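Handheld demos vs. teleop for reaching into boxes

iltside_k
We have 200 demos of a two-handed pick from an upright box, all collected by teleop on the Preso arms. Policy clips the box wall on entry. Thinking of redoing the set with handheld grippers. Has anyone compared the two?

nmaurya
Yes. I did 183 handheld episodes in May. Entry angles were much cleaner, and I got through 11 in the time one careful teleop run used to take. Left hand works in the box, right hand waits open over the table.

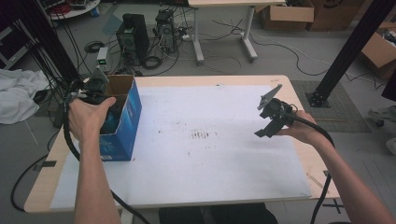 Left gripper in the box, right one open over the paper

Leave slack in both cables. Mine pull on the wrist if they run short, and it shows up in the pose track.

zuleck81
Disagree on switching. Your wrist goes places the arm can't. We replayed a handheld set and lost 81 episodes to joint limits, most of them at the box wall. Teleop is slow but every demo is reachable by construction.

nmaurya
Depends where you mount the arms. I filter with IK before training and drop whatever fails. Still came out ahead on hours.

zuleck81
Filtering biases you toward the easy entries — the same ones teleop already gives him.

iltside_k
Fair point. Can I mix them? Handheld for the approach, teleop for the last few inches?

awasthi_lab
You can, but match the gripper width scaling first. Ours was off between the two sources and the policy closed early. Also check timestamps on both hands separately.

iltside_k
Will run a small batch Thursday and post the reject rate.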